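Entry hall check, Urkis house, rental turnover
Date: May 15, 2025
Done by: Balakrishnan Naidu
Copy to: Cenell office

Front door, latch and deadbolt: OK. Deadbolt a bit stiff, still locks.
Door closer: OK
Smoke alarm, hall: tested, OK. Battery due September.
Walkway width past console table: 28 in. at the tightest spot. Pass, just.
Console table, stable: OK. Pushed down on both ends, no rocking. Light scuffs on top, old, don't charge the guest.
Items on console: see below
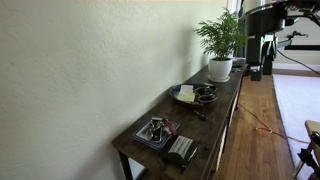
Console table, tray with keys at near end, plant toward far end.

Keys. Too many in one tray. Guests grab the wrong ring and then call us at night. Spares need tags, house set goes on its own hook. Sunglasses and sticky notes on the blue plate, fine, leave them. Plant pot has its saucer under it, OK. Keep plant where it is, dont move it closer to the door.

Lost property: bag it, label it, shelf 2 in the office. Held up to 90 days.

Car key fob: ACTION. Should not be out on an open table between stays. Goes in the lockbox, code is with Edodico.
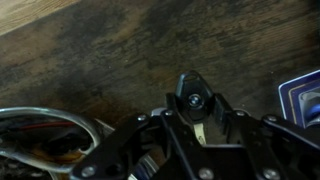

Also fob battery not tested, no time. Whoever does the next round please press lock/unlock at the car and write it down. Last sheet had this line blank too.

Table surface: dark stain is blotchy in places, cosmetic only. Ran a hand along the edges for splinters, none. Bit of dust, wipe before check in.

Rest of hall:
Light switch, works: OK
Lamp, cord and plug: OK, no heat marks at the outlet
Floor, trip hazards: REDO. Check for cables across the walking line before sign off.
Bathroom door, opens all the way: OK
Bathroom floor by vanity: OK

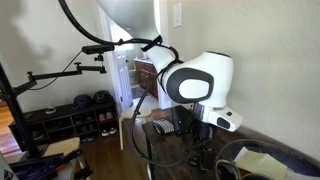
Shoe rack: needs a wall strap. Its low but a kid could still climb the cubbies. Iglesias has the straps, ask for the 24 in. ones. Helmets on top are OK for now, check the chin buckles and look for cracks inside the shell, I only did the outside. Vanity doors close, hinges not checkd.

Open items:
- tag spare keys
- fob to lockbox
- test fob battery
- strap shoe rack
- helmets, inside check
- floor cables, recheck

Result: pass with actions. Recheck before next arrival. B.N.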